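Small Cell Automation Forum > Faults and Fixes > Arm drops parts after a long run, no alarm raised

Rillorari
Posted 7:12 am

Morning all. Long-time reader, not much of a poster, so forgive me if I wander a bit before getting to the point.

We run a small bench arm doing sub-assembly. Its job is to pick rubber washers out of a tray one at a time and push them onto a steel rod, then put the finished rod aside. Dull work for a person and lovely work for an arm, and for most of the winter it behaved beautifully. Then in October it let go of a rod halfway through the move to the outfeed. The rod bounced off the guard and ended up under the bench. No alarm, no stop, the arm carried on to the outfeed with nothing in its fingers, opened, closed, and went back for the next one as cheerful as you like.

I put it down to a one-off. It wasn't. The counter read 3,941 when I reset it after the first drop, and the second drop came at 1,947 cycles after that, so there's no tidy interval I can see. We've now had 4 of them. What bothers me is less the lost part and more that the controller has no idea anything went wrong. My colleague Mebrat Tsegaye was leaning over the outfeed bin (outside the guard, I should say) when the third one went, and it gave her a proper fright.

Grip force is set at 70 per cent. Air pressure looks fine on the gauge. Any ideas where to start? I'll put up the bench as it is now. 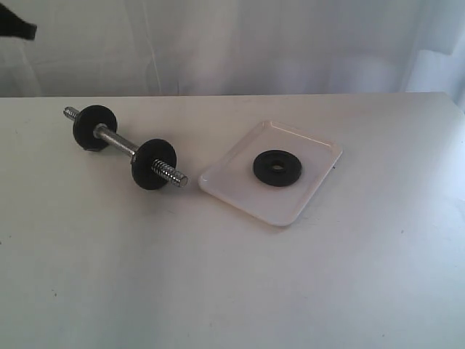 Fingers are where I'd put my money at the moment, as the pads have gone a bit shiny and I can't remember when they were last changed (before my time, I suspect, and the maintenance book is no help). But I keep going back and forth on the grip point as well. With two washers on, the rod sits up off the table on its rubber and lies on an angle, so the arm is reaching for that plain stretch in the middle, and the plain stretch is shiny and smooth. There's thread at both ends, longer on one side than the other, and part of me wonders whether we should be holding it there instead.

Indell
Posted 7:40 am

Welcome, and good on you for writing it up properly. Most people give us one line and a swear word.

Pads first, I agree. Shiny pads on shiny steel will hold perfectly well until there's a trace of oil about, and threaded rod nearly always comes with a bit of oil on it from the supplier. Do you wipe or wash them before they go in? We lost most of a month to this on a different job and the cure was a bucket, some degreaser and a roll of paper towel.

Please don't grip on the thread, though. It chews the pads and you'll be picking rubber crumbs out of the thread afterwards.

Kirden
Posted 8:26 am

I'll disagree with Indell on the thread, politely. We've gripped on coarse thread for years with a vee-shaped finger and a harder pad, and it never slips lengthways. Yes, the pads wear, so you change them on a schedule and get on with your life. A parallel finger on the smooth part of a round bar is two thin lines of contact, and any time the arm speeds up sharply you're asking a lot of those two lines.

Rillorari, are your fingers flat or vee?

Rillorari
Posted 8:51 am

Flat, I'm embarrassed to say. They came with the gripper and we never got around to anything better. And no, we don't wash the rods. They come out of the box and go straight onto the bench.

Haque
Posted 9:30 am

I've read this twice and I think everyone is a step ahead of the real trouble. Pads, oil and fingers are all worth fixing, but parts will get dropped now and then no matter what you do. The fault I would be writing up is that the machine kept running with an empty hand.

Does your gripper have a closed-position switch, or any sort of part-present signal? If it does, look at whether the program ever reads it after the pick. I've opened up more than one program where the signal was checked at the moment of gripping and then never again, so a part lost on the way across goes unnoticed. You want it watched for the whole move, with a stop if it changes.

And until that's done I'd have people stay away from the outfeed side while it's moving, guard or no guard. A steel rod with some speed behind it will find the gap.

Indell
Posted 9:44 am

Fair point, Haque. I jumped straight to the fun part.

Kirden
Posted 9:58 am

Also fair, although I'd still change the fingers the same afternoon. If you add the stop without curing the slip you'll have a safe machine that stops all day, and then somebody will quietly switch the check off. I have met that somebody. On one occasion it was me.

Rillorari
Posted 1:15 pm

Well, Haque, take a bow. Berhanu Gebremichael, who looks after the controller for us, went through the program over lunch. There is a part-present signal. It's read once, straight after the fingers close, and never looked at again until the next pick. So the arm was quite right in its own mind each time, poor thing.

He's adding the check through the whole move now, with a stop and a lamp. I've taped off the floor on the outfeed side and told everyone why, Mebrat first. The guard is getting a filler strip along the bottom too, where the first rod got through.

I've ordered new pads and I'm going to wipe a box of rods down tonight and run those separately from the unwashed ones, so that I know which of the two made the difference. Vee fingers will have to wait for a quote. Kirden, would you mind telling me what angle you use? Our rod isn't a big one and I don't want the fingers fouling the washers on the way in.

Kirden
Posted 2:02 pm

Ninety degrees on ours, but the width matters more than the angle. Measure between the washers when they're fully seated, then leave yourself more clearance than you think you need, as rubber doesn't always sit square. I'll dig out the drawing when I'm back at my desk.

Haque
Posted 2:20 pm

Glad it was found. When the new check is in, test it by pulling a part out with the arm stopped and locked off, then restarting from outside the guard. Don't reach in while it's live to see if it notices.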